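Home | News | Interviews | Archive | Contact

28 April 2023, by the editorial staff

Reading time: 9 minutes

The team behind Tredow does not like the word "data". Its lead engineer prefers "examples", and she says it many times while we talk in the small office of Skalis.

"A learning system has to see how a task is done," she tells me. "So we sit down and do it, in simulation, with the hand controller. Then we do it again." 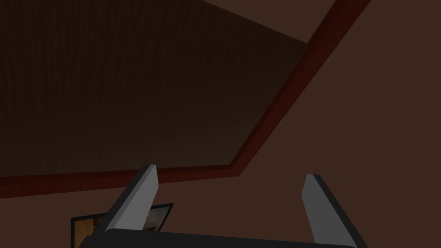
TRETANO – December. It was in this month that the group began to record in simulated rooms. The first set had 200 examples, and the engineer says that she threw most of them away.

"We were too clean," she explains. "Every recording started from the same good position. The system learned it well, and when the arm began somewhere else, it was lost." Now each recording starts from a different pose. Sometimes the wrist camera looks mainly at a wall, and the operator must find the way from there.

I ask if such views are not wasted. She shakes her head. "A person who enters a strange room also looks at the wrong side first. I want this in the set." 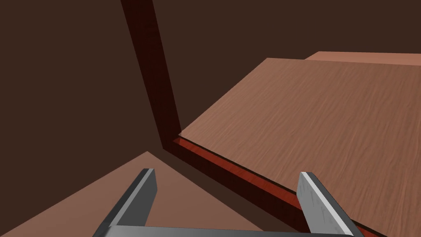

The open gripper near a wooden board in one of the simulated rooms.

The current set has 1188 examples, and the goal for this year is 2000. Two operators share the work. One of them, who came from the Stevens project, told me that the difficult part is to stay patient. "After lunch I become fast and a little careless," he said. "The system would learn also this."

For this reason each recording is watched once more by the other operator before it is kept. They do not always agree – a short hesitation is fine for him, but she wants it out. The rule for it is still not written.

The engineer hopes to try the trained system on a real arm when the set is complete. She did not want to give me a date.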